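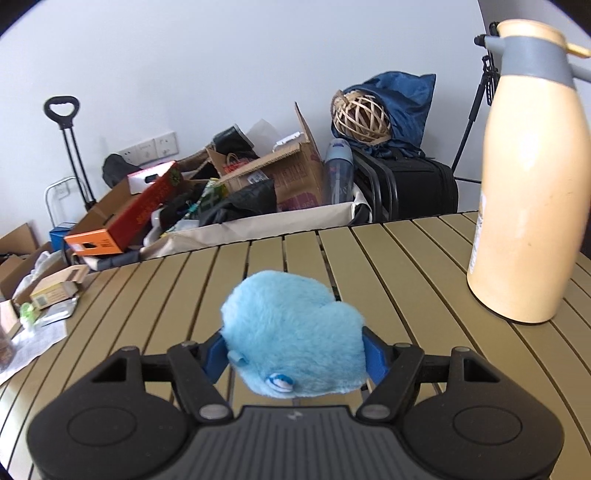 Plush toy, light blue, above a slatted table. Category: Soft Toys.

Cusen Toy Lending Service
Circulation Systems Support: Ticket Record

Subject: Overdue notices sent more than once to the same household
Opened: December 8, 2019
Reported by: Melati Raju, Circulation Desk, Nasution Branch
Assigned to: Umesh Upadhyay, Systems Support
Product: Pliko Circulation, version 2, notice module
Priority: High
Status: Closed, with one follow-up item

Description of problem as reported

Member households at the Nasution Branch have received the same overdue notice several times in one morning. The notices are identical in wording and refer to the same items and the same due date. In at least one household the items had been returned the previous afternoon and were shown as returned in the member account when the desk looked them up.

The desk first learned of the problem by telephone. Callers were asked to forward the messages to the branch mailbox, and those received so far are attached to this ticket. The branch requests that all automatic notices be stopped until the cause is known. Staff have been telling callers that no late charge will result from a duplicate notice, and the branch would like confirmation that this is correct.

Steps already taken by the branch

The desk signed out of Pliko and signed in again. The notice schedule was opened and appeared unchanged. Nothing was edited. The branch did not restart the circulation server and was not aware of any maintenance the night before.

Log

Entry 1, Systems Support

Ticket received and accepted. Automatic notices have been suspended for all branches by clearing the "Run on schedule" setting in the notice module. Reservation pickup messages use a separate schedule and remain on. The branch is asked not to send overdue notices by hand during the suspension, as doing so writes to the same queue.

With regard to late charges: charges are calculated from the due date and the return date only. The number of notices sent has no effect on them. The information given to callers is correct.

Entry 2, Systems Support

Forwarded messages reviewed. Every copy carries its own message number, so the duplicates were created on our side and were not repeated in delivery by the mail provider. Full headers would still be useful. When forwarding further examples, please use "Forward as attachment" and leave the subject line as it is.

Questions for the branch:

Are the affected households limited to families with more than one child on the account?
Did any household receive copies at different hours, or did all copies arrive close together?
Were any member records imported recently?

Entry 3, Melati Raju

Replies to the questions in Entry 2.

The affected households include single-child accounts, so the account type does not seem to matter. Copies arrived a few minutes apart, starting shortly after the branch opened. As for imports, the records from the fall registration drive were loaded the day before. These came from the paper forms and were typed into a spreadsheet at the desk before loading. The import finished with no error on the screen.

One further point. The two other branches have not reported duplicates, but they did not take part in the registration drive.

Entry 4, Systems Support

The import noted in Entry 3 is of interest. The notice module log and the mail provider log from Vastgate have been requested for the same morning so that they can be compared line by line.

In the meantime the following have been checked and ruled out:

Duplicate schedule entries. Only one overdue schedule exists for the Nasution Branch.
Duplicate member records. A search by household name and street address found none among the accounts in the complaints.
Server clock. The clock agrees with the time service. A clock fault in March caused notices to go out on the wrong day, and the same check was repeated for that reason.
Browser sessions left open. The notice job runs on the server and does not depend on a signed-in user.

Entry 5, Systems Support

Both logs received. Findings are as follows.

The notice module sends messages to Vastgate in batches. The batch size at the Nasution Branch is set to 200. For each message Vastgate returns a status code. Accepted messages return 200, a status code that happens to match the batch size and should not be confused with it. Messages with an address the provider cannot read return 400.

When the module receives a 400 response, it marks the batch as failed and places the complete batch back in the queue, including the messages already accepted. The batch is then sent again from the first message. Households listed ahead of the faulty address receive a second copy, and the process repeats until the retry limit is reached. Households listed after the faulty address receive nothing. The branch may therefore have members with overdue items who were never notified.

The notice content is fixed at the moment the batch is built. This accounts for the household whose items had been returned. The batch was built before the return was entered and was not rebuilt between attempts.

Entry 6, Melati Raju

The explanation is noted. The desk had assumed that members who did not call were satisfied, and it had not considered that some of them were never sent a notice. Please advise how these households can be identified.

The desk also asks that catalog work be allowed to continue during the suspension. New item entries for the construction and soft toy shelves are partly complete and the branch would prefer not to leave them in draft.

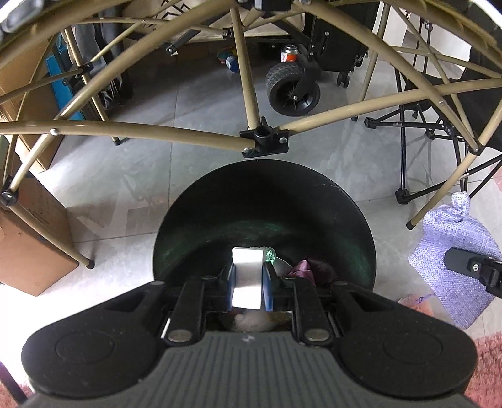
White rectangular block, held upright, with a dark bowl-shaped container ahead of it. Category: Construction.

Entry 7, Systems Support

Catalog work may continue. The catalog and notice modules share a database but not a queue, and saving or publishing item entries does not start any notice job.

A list of member addresses loaded in the fall import has been checked against the provider's address rules. The check found 16 records that would be refused. The faults are of the following kinds:

A space before or after the address
A comma typed in place of a period
Two addresses entered in one field, separated by a slash
A telephone number entered in the email field

The import tool checks that the email field is filled in. It does not check that the contents form a usable address, and so no error was shown. The list has been placed in the branch's shared folder under the name of this ticket.

To identify households that were not notified, open Reports, then Notices, then Not Delivered. Set the branch to Nasution and leave the date range at its default. Households with a blank "Accepted" column have not been sent a notice.

Entry 8, Melati Raju

The records on the list have been corrected against the original forms. Where two addresses had been given, the first was kept and the second was moved to the alternate contact field. Two forms could not be read with confidence, and those families were telephoned.

The Not Delivered report has been printed. The branch will contact these households by telephone and will extend their due dates as a courtesy. The extension was approved by the branch manager.

Entry 9, Systems Support

Corrected records verified. The failed batch has been deleted from the queue and will not be sent again. Two settings have been changed in the notice module for all branches:

"On provider refusal" changed from "Requeue batch" to "Skip and report"
"Rebuild content before retry" changed from off to on

A test batch was sent to staff addresses only, with one faulty address included on purpose. The faulty address was skipped and appeared in the report. All other staff addresses received one copy. Automatic notices were then turned on at the Nasution Branch, with the other branches to follow after the next morning's run.

Entry 10, Melati Raju

The morning run completed. One copy was received at each of the addresses the desk was able to confirm. No calls about duplicates have been received. The branch agrees to closure.

Entry 11, Systems Support

Automatic notices are on at all branches. A request has been filed with Pliko for an address check at the time of import. Until it is available, branches are to send import spreadsheets to Systems Support for review before loading. The blank spreadsheet in the shared folder has been replaced with one that highlights spaces and commas in the email column, and earlier copies saved at the desks should be deleted.

Resolution: Configuration changed, member records corrected
Follow-up: Import address check, request open with Pliko, owner Umesh Upadhyay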